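Print | E-mail
Filed under: Home Studies > Table Service > Course Texts

Chapter 3
Dishes for the Family Table

The choice of a dish is a decision about use. A household that serves a shared meal must consider the size of each dish, the material from which it is made, and the place it will take on the cloth. This chapter introduces the main shapes of serving ware and the terms used to describe them. Students at the Kitunham campus should read it before the first workshop in October.

Pressed glass takes its pattern from a mold. Plastic ware is lighter and suits daily use. The two are often set out on one table, and students should learn to describe each by shape, rim, and surface.

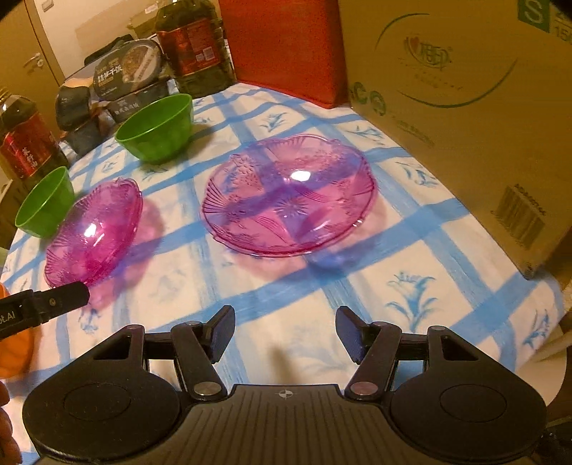
Figure 3.1. Embossed pink glass dishes with scalloped rims and green plastic bowls on a blue-checked cloth.

Section 3.1 begins with shallow dishes. Key terms are listed on page 48.

Comments (3)

The page number for key terms matches the Bosman printing. Thank you.

Will Section 3.2 be posted as well?

Our class in Dratville used this chapter on Saturday. The part on rims was helpful.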